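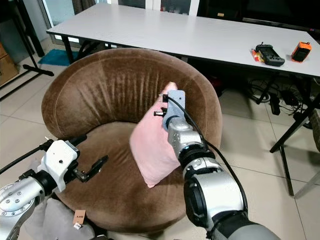
How many examples does it take to teach a robot one household chore?

It depends on the chore and on how much the world is allowed to change between tries. At Clivex, a small company that gathers practice runs for learning systems, the crew has recorded 3,434 of them for a single group of living room tasks, and they are still adding more.

I heard that number before I had even taken my coat off, and I'll admit I spent most of my first morning there trying to imagine it. I have straightened the cushions in my own house every evening for years and never once thought of it as a skill. You pick the thing up by a corner, you give it a shake, you put it back where it looks nice, and you go and see about supper. My hands know how to do it the way they know how to button a shirt, and if you asked me to write down the steps I'd be stuck by the second line.

That, as Marlies Hauser explained to me over a mug of very strong tea, is more or less why her job exists. She runs the recording floor at Clivex, and she has the patience of somebody who taught piano to small children, which she did for a good long while before she came to this. "You can't write it down," she told me. "People tried for years to write it down. So we show it instead, over and over, and we let the system work out what all those times have in common."

The company has its home in Isteten, in a building that used to sell flooring, and the recording floor is at the back. The tub chair is the star of the place. It's brown velvet, round and deep, the sort of chair you'd fight a sibling for, and it goes with a pale pink cushion that has been lifted, turned, dropped, nudged and propped more often than any cushion I've ever met. The robot has two arms, each with a gripper at the end, and a person guides both of them through the whole business from start to finish. Everything gets saved: what the cameras take in, how each joint moves, when the grippers open and when they close. One pass through the task, saved from beginning to end, is what they call an episode.

I watched episodes for most of a day. I thought I'd be bored by lunchtime and I wasn't, though I would have a hard time explaining that to my husband. There's something about seeing a very ordinary act slowed down that makes you notice it again. A cushion is a sly thing to pick up. It has no handle. It gives way wherever you press it, and then it sags in a direction you weren't planning on. If you pinch only the fabric at the corner, the filling hangs down and swings. If you go for the middle, you need a wide grip and you end up squashing it against the seat.

"Hard things are easy," Marlies said, which I wrote down and then had to ask her about. She meant hard as in stiff. A mug or a wooden block keeps its shape while you think about it. Cloth and stuffing change shape the moment you touch them, and again when you let go, so no two episodes look quite the same even when the person at the controls is trying to do exactly what they did before.

And they mostly aren't trying to do exactly what they did before! This was the part that surprised me. I had pictured the work as a kind of factory line, with the same motion repeated until everyone's eyes crossed. What the crew wants is the same result reached in plenty of different ways, from plenty of different starting places. Before each episode somebody sets the cushion somewhere new. It might be flat on the seat, or standing on one corner, or leaning to one side of the backrest as though a cat had just gotten up. The chair gets turned a little. The blinds go up or come down. On some days they change what's lying on the table behind the chair, for no purpose except that real rooms have tables with things on them, and the system had better learn to leave those things alone.

The setups are planned on a sheet that hangs by the door, and there are 384 of them on it, each with its own line. People tick off the lines as they go. I was allowed to choose the next one, which I was more pleased about than I should have been, and I chose a setup with the cushion tipped over sideways, mainly to see what would happen.

What happened was that the first try went badly. The gripper came in a touch high, closed on nothing, opened, came down again, caught a fold, lost it, and the cushion slid forward off the seat. I said something sympathetic. The young man at the controls simply reached down with the arm, got hold of a corner, and brought the cushion back up, taking his time over it. I assumed that one would be thrown out.

It was kept, and Marlies was happy to have it. If every example in the pile is a perfect one, she said, then the learning system never sees what to do after a mistake. It drifts a little off course, finds itself somewhere that none of its examples ever went, and has no idea how to get home. An honest slip with a good recovery is worth a lot to her. What she doesn't want is a slip followed by a person giving up, or one where somebody walks over and fixes the cushion by hand, or one where the operator sits still for a long while wondering what to do. Those get a mark in the log and are left out of the training set.

The log deserves a word of its own, and I say that as someone who does not usually get excited about logs. Every episode has a line in it: who was at the controls, which setup it was, whether the task got done, and a space for remarks. The remarks are where the people come through. I copied a few into my notebook with permission.

"Good. Slow on the turn."

"Caught seam not corner. Still fine?"

"Sneezed. Arm sneezed too. Discard."

That last one was written by the same young man, and he would like it known that it was allergy season.

Somebody then has to watch all of it back. At Clivex, the reviewing is done in the mornings, when eyes are fresh, and always by a person other than the one who did the recording. They look for the point where the task really starts and trim away the waiting before it. They check that the cameras and the arms agree about what time it is, since a small mismatch can teach the system to close its gripper a moment after the cushion has gone by. They also write a short sentence for each episode that says what was being done, in words that a person might use at home. "Put the pink cushion back against the chair." "Stand the cushion up on its corner." The wording is varied on purpose too, because you and I would never ask for the same thing in the same words twice.

There are 11 operators in all, working in shifts, and you can tell them apart by their episodes once you've seen enough. One goes in fast and then fusses. Another makes a wide, slow sweep with the arm, like somebody closing a heavy curtain. Marlies worries about this more than I expected. If one person records most of the examples, the system picks up that person's habits, good and bad together, so she shuffles the schedule to keep any one style from taking over. She also sends people on a break before they ask for it. Tired hands get jerky, and the jerkiness goes straight into the recording.

I asked whether I might have a turn. There was a bit of a pause, and then a very kind yes. It's a strange feeling, working an arm that isn't yours. My reach was off, and I kept trying to feel the velvet, and of course there was nothing to feel. I had to go by eye alone, and I hadn't understood before how much of tidying a chair I do by touch. It took me seven tries to get the cushion up and resting against the back in a way that I would have accepted in my own living room. I was enormously proud. Four of my seven were marked for discard, and the remark beside the best of them reads "Guest. Nice finish."

Where does it all go? The finished episodes are packed up and sent to Quezada, the firm that trains the system and that pays for a good part of the recording. Every so often a trained version comes back to Isteten to be tried out in the same room, and the crew gathers to watch it have a go with no one at the controls. The whole effort goes by the name Liriscombe, which was a street where one of the founders used to live, and I rather like that a project about putting living rooms in order should be named after an address.

The version that came back in March could manage the cushion nicely when it began flat on the seat and made a mess of things when it began on its edge. So the next stretch of recording leaned heavily on cushions on their edges. Marlies has a list of what should come after that. There's a second cushion of a different size, and a throw blanket, which she talked about the way my mother used to talk about a certain cousin coming to stay. Blankets fold over on themselves and hide their own corners, and she thinks they may need both arms working together the whole way through.

I stayed until the last shift was nearly over. They were on a setup near the bottom of the sheet, the chair turned partly toward the wall, and the operator was trying to decide whether to reach around or come over the top. Marlies told her to do one of each.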